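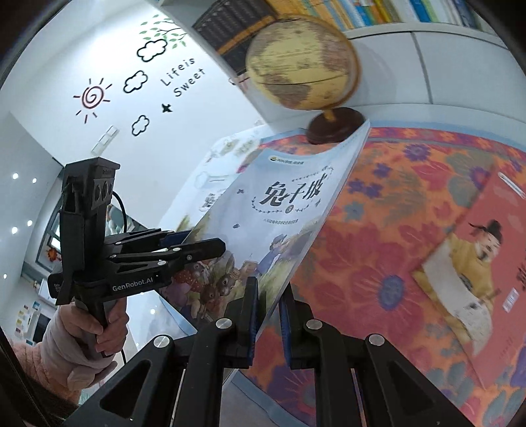
September, workroom notes, after lunch

Second go at the dinosaur cake for Perley's party and I'm so pleased with it! Sponge was the plain butter one, 2 tins, baked at 160 for longer than Verna's card says (she has a fan oven, mine isn't). Carved the back while it was half frozen – heaps easier, hardly any crumbs.

Buttercream: 1000 g icing sugar made plenty, with a tub left over for cupcakes. Colour went a bit swampy on the first mix. A tiny dab of yellow brought it back to a proper green. Let it sit overnight next time, it deepens.

Spikes are chocolate buttons cut in half. Kirsty tried fondant ones and they drooped, but the tail she did is gorgeous.

Party bags: 17, Jalen is stamping the footprints. The potato stamp works better than the foam one, go easy on the paint.

Still to do: eyes, bunting for the verandah, ask Sunita if she has a board around 40 cm long. Mine's too short for the tail.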